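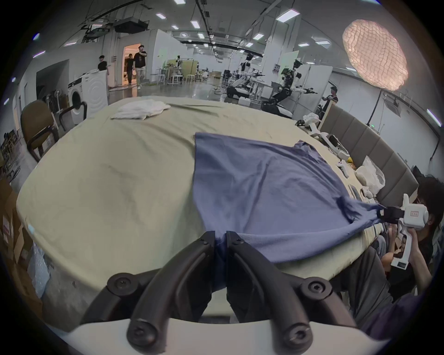
Hsin-yi Pan wrote that the Ospina laundry should go on taking residents' clothing in the same bags as the bed linen until the new labels arrive, and asked whether the other houses would object. The full message is quoted at the foot of this one.

Dear colleagues,

The management office has considered the proposal and cannot agree to it in its present form. Bed linen is washed at a higher temperature than most personal clothing will stand, and the sorting room at Ospina is not staffed to separate mixed bags before the morning load. Of the 1,348 items returned to the houses in May, 62 came back without a readable name, and most of those had travelled with sheets and towels.

The following arrangement will therefore apply until further notice:

Personal clothing is to be sent in the green bags only, with no more than 24 items to a bag. T-shirts and knitwear should be turned the right way out and laid flat before they are folded. House managers at Prisska and Lurnetti are asked to keep their present collection times. Zusley will move to the afternoon round.

A further 100 green bags have been ordered and will be shared out according to the number of residents in each house. Requests for more should be sent to this list and not to the laundry directly.

Unnamed items are held on the shelf by the linen store for one month. Families may look through them by arrangement with the house manager.

Yours faithfully,
Alcides Salazar
Management Office

> Dear all,
> We are short of green bags at Ospina again, and the name labels promised for the summer have still not come. May we continue to put clothing in with the bed linen for the time being? It would save a second trip down to the laundry. Please let me know if any of the other houses would object.
> With thanks,
> Hsin-yi Pan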